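**Incidencia: las almohadillas de la pinza sueltan material y se escapan las piezas pequeñas**
Puesto: mesa de preparación, línea Bonico
Estado: abierta

Hola otra vez, equipo de soporte de Vustus, y gracias por contestar tan rápido al mensaje anterior. Os cuento con calma, que por teléfono me lié un poco.

Desde febrero hacemos en la mesa las tomas de demostración con la pinza de mano, para que luego el brazo de la línea aprenda a recoger los objetos sueltos. Llevamos 3.287 tomas guardadas en Trakance y hasta hace poco iba de maravilla. Ahora las llaves y otras cosas finas resbalan al cerrar, y hay que repetir.

Las dos almohadillas están gastadas: la izquierda tiene el borde interior deshilachado y unas migas pegadas en la punta, y la derecha se ha levantado un poco en una esquina. Los bloques negros de las puntas los veo bien, con sus agujeros de tornillo a la vista en los dos.

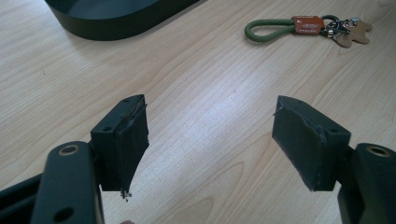 Lo que hemos probado hasta ahora:

- Limpiar las almohadillas con un paño seco. Sin cambios.
- Repetir 50 cierres con el mismo llavero: se escapó en 9.
- Recalibrar la apertura desde el menú. Tampoco.

No he querido pegar nada por mi cuenta - en Kereama lo hicieron y luego tuvieron que cambiar el bloque entero.

Y ya que estoy, os comento otra cosa, porque aquí se nota. Antes preparábamos los pedidos a mano y cada cual llevaba su ritmo; ahora pasamos media mañana enseñándole a la máquina, y cuando una toma sale mal la gente cree que es culpa suya. Me gustaría poder decirles que eran las almohadillas y quedarnos todos tranquilos.

¿Nos podéis mandar 2 juegos de recambio? ¿Y sirven las tomas de estas semanas o conviene descartarlas?

Un abrazo y gracias por la paciencia.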